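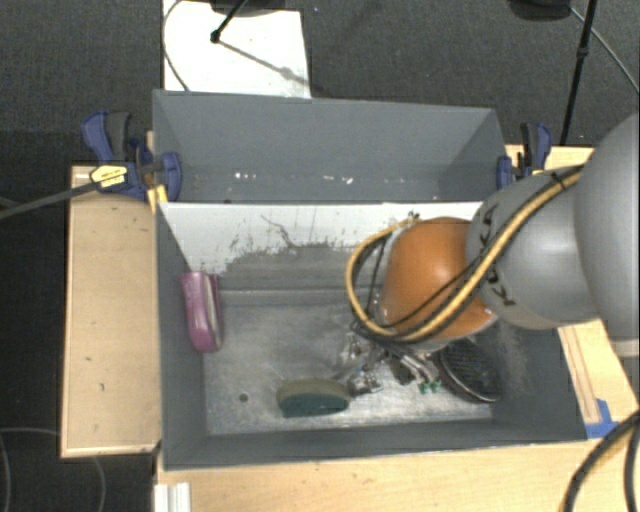
Sink with two basins or one big basin?

gisska_home
April 12, 2020
We are changing our kitchen sink in May and I cannot decide. The model I like is divided, with one narrow part and one large part. My husband wants a single basin, 30 inches wide. Which one is better for daily washing? We have no dishwasher.

Trusar169
Divided, for sure. I keep the sponge and the dirty pans in the large part and rinse the vegetables in the narrow one. If I had a single basin, everything would sit together in the soap.

skalla
I do not agree. We had a divided sink for many years and the narrow part was only a place where spoons went to wait. My big roasting pan never lay flat. Now we have a single one and I put a plastic tub inside when I need two parts.

Trusar169
But then the tub must be stored somewhere. In a small kitchen this is a problem – in mine, at least.

skalla
It hangs on a hook behind the door.

gisska_home
Thank you both. The divided one costs 475 dollars and the single one 500, so the price does not help me. Skalla, how wide was your large part?

skalla
I did not measure it, sorry. Take your biggest pan to the store and put it in. They looked at me strangely but they allowed it.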